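Notes on Replacing a Bathroom Exhaust Fan in an Older Building

26th April

The following is an account of the ventilation work completed in our second-floor bathroom this spring. It is published at the request of several readers who wrote after the earlier post on condensation, and it is intended for owners of apartments in buildings of a similar age and layout. Readers who rent should consult their lease before undertaking any part of what is described.

The building stands on the east side of Wallov and has 12 units, each with an interior bathroom that has no window. Ventilation was originally provided by a shared vertical shaft, with a small grille near the ceiling of each bathroom. Over the years most owners have fitted a powered fan behind the grille. The fan in our unit had been installed by a previous owner, and no paperwork for it survived.

Two concerns prompted the work. Paint on the ceiling above the shower had begun to lift along the edges, and the mirror remained fogged long after the door had been opened. A sheet of tissue held against the grille with the fan running did not stay in place. This is a crude test, but it requires no equipment and is a reasonable first step for any household.

Before any purchase was made, the building's management company was asked in writing whether a stronger fan would be permitted. The answer took 15 days to arrive. A powered fan on a shared shaft can push air into neighboring units if it is not fitted with a backdraft damper, and the company's approval was granted on the condition that one be installed. Owners are strongly advised to obtain this kind of approval in writing and to keep it with the deed and the insurance papers.

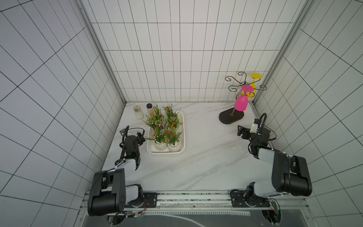 Three models were considered. The Dixit unit was the least expensive, but its housing was too deep for the opening. The second had the correct depth and a poor noise rating. The model selected was the Flandari with the humidity sensor, purchased for $149 from the Horkmont showroom, including the damper and a short length of flexible duct. The showroom accepted the old fan for recycling at no charge.

Removal of the old fan was straightforward. Power was switched off at the panel and confirmed off with a tester at the fan itself. The grille had been painted over at least twice, and it was necessary to score the paint with a utility knife before the grille would release. The duct behind it was partly blocked with lint and flakes of old plaster. This material was vacuumed out as far as the hose would reach. In hindsight, the duct should have been inspected before a new fan was considered at all, and readers with weak airflow are encouraged to begin there.

A licensed electrician made the wiring connection. The existing fan had been wired to the light switch, an arrangement that ended ventilation the moment a person left the room. The new fan has its own switch and continues to run until the humidity falls to the level set on the dial. We selected the middle setting. The lowest setting caused the fan to run through most of a rainy weekend and was abandoned.

The opening in the ceiling had to be widened by a small amount on one side. The gap that remained was filled with acoustic sealant, and the ceiling was patched, primed, and painted with a product suited to damp rooms. The patch was left for 7 days before the shower was used in the ordinary way. During that period the household used the second bathroom, an inconvenience that should be planned for where only one is available.

With regard to results, the mirror now clears while one is still getting dressed, and the tissue test is passed without difficulty. The fan can be heard from the hallway with the door open, though not from either bedroom. It is too early to comment on the ceiling paint, which will be examined again next winter.

One matter remains outstanding. The bathroom door sits close to the floor and admits little air when shut, and a fan can remove only as much air as is able to enter. The carpenter has been asked to trim the lower edge. Measurements and the cost of that work will be added to this page once the invoice has been received.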